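Course Materials / Planning and Purchasing
Home Syllabus Handouts Readings Contact
5 min read

Handout: Budgeting for a Two-Arm Sorting Cell

Prepared by Poonam Saxena
Revised 2025-05-10

Read this before the planning session. Bring a calculator and your draft equipment list. We will work from the Gresus case again, so keep your notes on it handy.

1. Start with the task

A purchase request that begins with a robot model is hard to review. Write down the task first: what is handled, what it goes into, how often, and who does it now. In the Gresus case the parts are small and thin (rings, beaded strands, short lengths of wire) and they go into a shallow green box with divided compartments and a hinged lid. The lid stays up during loading.

Small flexible parts drive most of the cost. They need finer fingers, slower motion and more programming time than rigid parts of the same weight. If your own project involves anything that bends or tangles, say so in the first paragraph of the request.

2. Simulate before you ask for quotes

Gresus modeled the cell before contacting any supplier. The model had the table, the walls, the boxes and the arms, and it was used to settle three questions: reach, cable routing and clearance around the open lid. 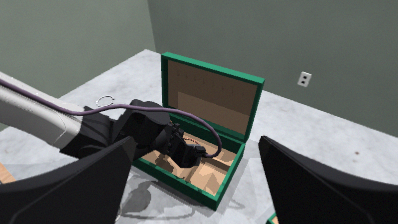 Budget for simulation as its own line. It takes staff hours even when the software costs nothing. Matěj Šimko, who did the modeling at Gresus, logged over 50 hours on it, and most of that went into the contact behavior of the small parts. The original plan had no hours for this at all, and the time was taken out of training. We will discuss in class whether that was a fair trade.

A simulation will tell you whether an arm can reach into a compartment at a given angle. It is much weaker on friction, part tangling and finger wear. Do not use simulated cycle times as the basis for a savings estimate. Use them to compare one layout with another.

3. What goes on the equipment list

Students tend to list the arms and stop. A complete list for a cell of this kind has at least these lines:

- Arms (2), with controllers
- Grippers, one per arm, priced separately
- Spare fingers
- Cables, connectors and cable guides
- Table or base, with mounting plates
- Boxes or fixtures
- Safety equipment and the risk assessment
- Shipping and installation
- Training
- Service contract, first year

Grippers are quoted separately more often than not. Ask the supplier in writing whether the mounting bracket and the connector are part of the gripper price. Gresus received quotes from Limdale and Holub that looked far apart until the bracket, cable and connector were added to the lower one. After that the difference was $300.

Cables need their own line. A cable that runs outside the arm needs slack at the wrist, and that slack takes up room over the work area. It is also a part that gets replaced. Price one spare for each arm.
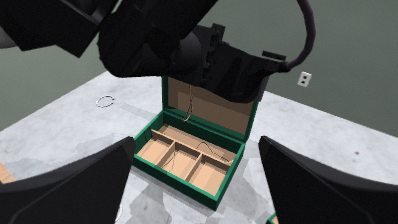 Box and fixture costs are easy to underestimate. The dividers have to match the reach and opening width of the fingers, and a change in gripper can mean a change in box. Fix the gripper first and order the boxes second. Gresus did it the other way around and paid $967 for a second batch with wider compartments.

4. Timing

Lead times vary a lot between suppliers and should appear next to every price on the list. Gresus wanted the cell running in July. The arms were available. The safety equipment, ordered from Maltellow, had the longest lead time on the list and had been left until last.

Work backward from the date you need the cell. Order long-lead items first, whatever they cost. If your organization approves purchases above a certain amount in a separate round, find out when that round closes and put it in the schedule.

5. Contingency

For this course, show contingency as a separate line with a reason attached. Padding each item makes the list hard to check – and a reviewer who finds one padded item will question the rest. State what the money is for, such as replacement fingers or a second set of fixtures, and what happens to it if it is not spent.

6. To prepare

Write a one-page task description for your own project. Attach an equipment list using the lines in section 3, with prices or a note on where the price will come from. Mark the two items you are least sure about and write a sentence on each saying what information you are missing.

Quotes may be handed in as printouts. Cover up account numbers.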